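Tidy a Wire Shelf With One Good Bag

2 min read

I love this fix! Grab a woven bag with a proper handle and a smooth lining (crumbs wipe right out) and gather up whatever has drifted around the room. 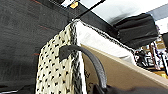
Sort as you unload. Soft toys go low, where kids can reach, and boxes stand upright like books so you can read every spine.
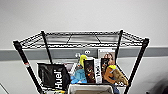 Pouches do best at the end, leaning on a post. Leave the top shelf for last, then hang the bag up by its handle, ready for Monday!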